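Chapter 2
Specular and Diffuse Reflection from Finished Surfaces

Light arriving at an opaque surface is partly absorbed and partly returned. The proportions depend on wavelength, on the angle of incidence and on the refractive index of the outermost layer. The direction in which light is returned depends mainly on texture at the scale of the wavelength. A polished coating returns much of its reflected light in a narrow lobe about the mirror direction; a matte one scatters it widely.

Colour and gloss are therefore specified separately. Colour is carried largely by the diffuse component, which has entered the material and re-emerged. Gloss belongs to the first interface. Where the two overlap at the eye, the specular component desaturates the colour beneath it, and pattern may be lost altogether.

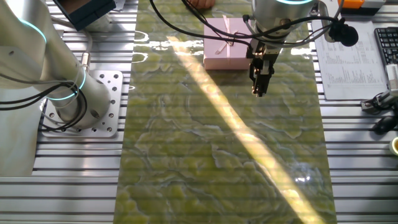
Figure 2.1 Glossy green marble-patterned board in direct sunlight, with white glare near the top of the surface.

Section 2.1 derives the Fresnel equations for a smooth dielectric. Section 2.2 introduces the glossmeter and its standard geometries — 20, 60 and 85 degrees — and treats the calibration tile, to which a value near 100 gloss units is assigned. The Kirkilow panel series, comprising 263 coated specimens, supplies the data for the problems at the end of the chapter.

Readers should have completed the material on solid angle in Chapter 1. Values in the worked problems were tabulated by Tia Parsons and are given in full in the appendix, page 476.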